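Jula – a practice patch for Zellberg, and the notes that go with it

Welcome, and thank you for picking this up! Jula is a small patch and a set of practice saves for people who want to learn the bell tower skip in Zellberg without having to play the first four hours of the game every time they get it wrong. I made the first version for myself, after a winter of losing runs in the same doorway, and then Efe Okafor asked for a copy, and then his friends did, and so now it has a README.

The skip itself, in short: the game keeps your last safe position in a small piece of memory that it also uses for the text speed setting while a menu is closing. If you open the menu on the same step that crosses into the tower, the game mixes the two up and believes you are already at the top of the stairs. You then walk out of the upper door as though nothing had happened. The window is 2 frames long, and I won't pretend it feels any longer with practice, but your thumb does get used to it.

What you get in the download: the patch file, 94 practice saves sorted by chapter, and a plain text list of which save goes with which trick. The saves marked "old" were made on the first release of the game and will load on later ones, but the shopkeeper in the harbor may be missing. Please don't worry about him, he comes back after you sleep at the inn. 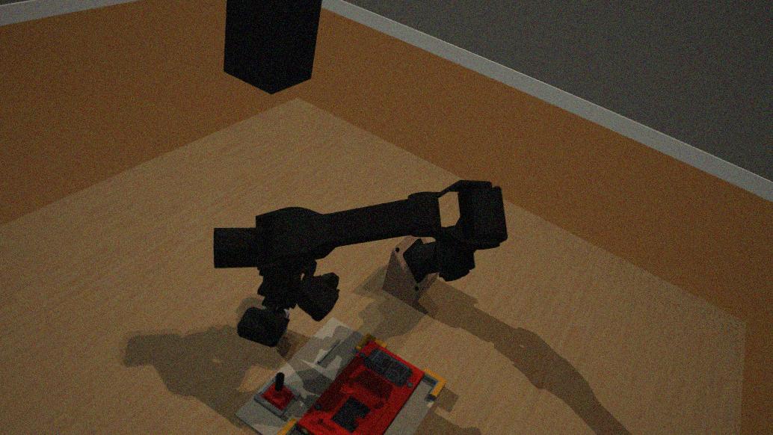 Render: Poppy Lockwood. Free to reuse with credit.

Getting started

Make a copy of your own save first. I know everyone writes that in every README and everyone skips it, but the patch writes over slot 3 without asking, and I have had some very sad letters.

Put the patch in the same folder as your game file and run it once. It makes a new file with "jula" on the end of the name and leaves your old one alone. Start the new file, hold the select button on the title screen, and you should get the practice menu. If you get the ordinary title music and no menu, let go and try again a little sooner – the game only looks at the button while the logo is fading.

In the practice menu, left and right change the chapter, up and down change the save, and start loads it. Pressing select during play takes you straight back to the beginning of the same save, which you will be doing a lot.

Known problems

The step counter stops at 200 and then shows nonsense. It doesn't affect play.

Loading a chapter five save straight after a chapter one save gives you the wrong colors until you walk through a door.

The fast text option turns itself off after the skip works. That one belongs to the game, and I have left it as it is so that practice feels the same as a real run.

Thanks

To Efe Okafor for testing every chapter twice, and for finding the harbor problem.

Last changed 7/8/19, when the chapter four saves were put in the right order.

Poppy Lockwood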